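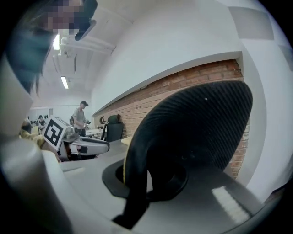

Charalambos Andreadis wrote back to my last post asking whether a mesh-back office chair is worth tidying up at all, or if people should just buy a new one. Well, come find out with us! I'm looking for 17 people who sit at a desk most of the day and would like to spend four evenings in June at Grirkari, going over office chairs (backrests, brackets, trim, all of it). You don't need any experience, and I'll bring the tools and way too much coffee. If you've got a mesh chair of your own that squeaks or leans, bring it along – I love those. Drop me a note at the Tsoukalas front desk, Room 93, and tell me what you sit on now.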